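Director's Diary
Rirnadden County Records Office

March

The month opened with the annual closure of the reading room, which is used for shelf inspection and for work that cannot be done while the public is present. The office was closed to visitors for 5 working days. Telephone inquiries were answered as usual in the mornings, and requests for certified copies were accepted by mail.

The principal business of the closure was the transfer of the Goicoechea family papers from temporary storage to the second-floor stacks. The collection consists of 3000 items, chiefly letters, farm accounts and water agreements. Comfort Amegashie, Head of Collections, supervised the move. The shelf list prepared at the time of the gift did not agree with the order of the boxes, and it was decided to follow the boxes and correct the list. The work was completed on the fourth afternoon. Two account books reported missing last year were found inside a box of seed catalogs and have been returned to their proper series.

I met with the county's building staff concerning humidity in the north stack. Readings have remained higher than the office would wish since the fall. The building staff propose to replace the damper before summer and to leave the present dehumidifiers in place until then. I have asked that no paper records be placed on the lowest shelves along that wall in the meantime. 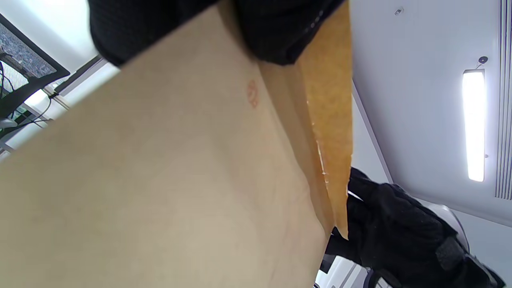
The mail survey continued under Myroslav Koval. Its purpose is to identify households in the former township of Brerkilow that may still hold school records from before consolidation. Letters went to 200 addresses in the first mailing. Replies have been courteous, and several have been long. One family has offered a complete run of attendance registers, on the condition that they may borrow them back for a reunion in June. The office does not ordinarily lend original records, and I have suggested that copies be made for the occasion.

Iveta Havlíček presented a draft of the revised fee schedule. The charge for standard copies is unchanged. The charge for oversize maps will rise, as the present figure does not cover the cost of the outside printer. The draft will go to the county board at its next regular meeting.

I attended the opening of the Remska Reading Room and spoke briefly on behalf of the office. The new tables are very good. The lighting over the map cases is too strong, and I have written to say so.

The reading room has reopened. Morning hours begin at 9:30 until further notice.

Comments

Edem Fiadzo: Will the Goicoechea water agreements be open to readers this spring? I am working on the ditch companies and would like to plan a visit.

Records Office: Mr. Fiadzo, the agreements may be requested now. Please allow two working days.

Kátia Medeiros: My grandmother taught at the Brerkilow school and we did not receive a letter. We have her class photographs. Whom should I contact?

Contact the Records Office | Copyright Rirnadden County Records Office | Back to top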